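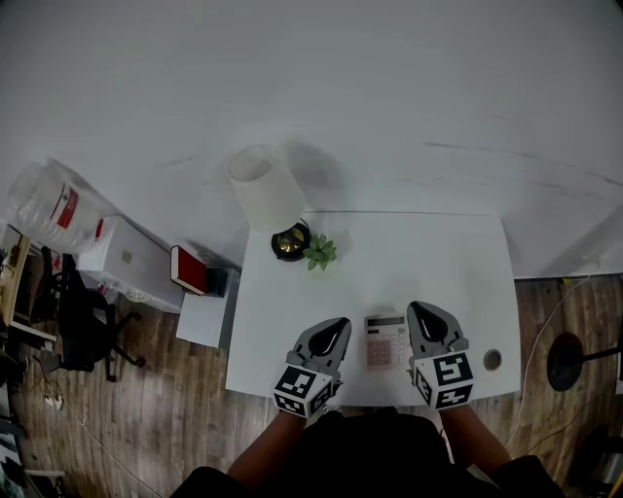 Packing Light for the Hill: What I Learned Sewing a Pack Cover
Soft Goods Design, final project report, January 2022

Why I picked this

I've been carrying surplus packs since I was a teenager, and every one of them has had the same problem. The rain cover is an afterthought! It flaps, it shines, it crackles when you brush past a branch, and the elastic gives out after one season. So when we had to choose a piece of field gear to redesign, I went straight for the rain cover on a medium military-style rucksack (60 liters, external frame, the kind with three pockets across the outside).

My goals changed a few times. By the end of September I'd settled on a cover that stays quiet, doesn't glare in low sun, goes on with gloves, and can be patched in the field with a needle and whatever thread you've got. I also wanted it to be cheap, but more on that later.

What's already out there

I bought two covers and borrowed a third. The Gunn cover is the heavy one, a coated nylon with a drawcord all the way around. It keeps water out really well and it sounds like a bag of chips. The Groma is much softer and has a nice matte face, but the hem is plain elastic and it crept up over the bottom of the frame every time I sat down and leaned back. The borrowed one had no label left, so I only used it for measuring.

None of the three had a drain hole, which surprised me. Water that runs down the back panel ends up sitting in the bottom of the cover, and you carry it around all day. I emptied a good cupful out of the Gunn after one wet afternoon and that pretty much decided my first design change.

Fabric

I ordered swatches and ended up with Nuvureck, a brushed polyester with a coating on the inside only. The brushed side is what makes it quiet. It's also what makes it soak up water on the face, so it gets heavier than slick nylon does, and I went back and forth on that for a long time (my notebook has a whole page that just says "weight???"). I stuck with it because noise was my main complaint in the first place.

Color was easier. I used a flat brown on one side of the panel layout and a dull green on the other, split on the diagonal. I don't have the equipment to measure how it looks through night vision, so I'm making no claims there. All I can say is that it doesn't shine in a flashlight beam the way the nylon ones do.

Making it

I made one mockup in old bedsheet, one in cheap ripstop, and then the real thing. The pattern has a main panel, two side gussets, and a bottom piece with a pair of brass grommets for drainage. My first gussets were way too narrow. With a sleeping pad strapped underneath, the whole cover pulled off at the top corners, so I recut them with a pleat that opens when the load is bulky and lies flat when it isn't.

The hem uses drawcord at the top half and elastic at the bottom half. There's a strap with a big side-release buckle that goes behind the frame, and that one strap fixed the creeping problem better than anything else I tried. I sewed it with a boxed X at both ends and then ripped one out because I'd put the strap on twisted. Twice.

Seams are flat-felled and then sealed with brush-on sealer. I should have done the sealing outdoors. My roommates have opinions about this.

Testing

I took the cover up the Clerham trail on three trips with the pack loaded to 34 pounds, two in steady rain and one in wet snow. I also did a hose test in the yard, with paper towels stuffed in each outside pocket so I could see where water got in. The left pocket stayed dry. The right one had a damp corner, and I traced that to a needle hole I'd missed with the sealer.

For the buckle strap I did nearly 200 open-and-close cycles with winter gloves on while watching TV. No cracks, but the webbing started to fuzz where it feeds through. A smoother webbing would probably help.

What I'd change

The stuff sack is too small. It was fine before I added the pleats, and then I never went back and resized it, so now you have to fight the cover into it. I'd also move the grommets an inch toward the frame, where the water collects when you're walking uphill.

And I'd buy thread in black next time. The tan shows every wobble I made.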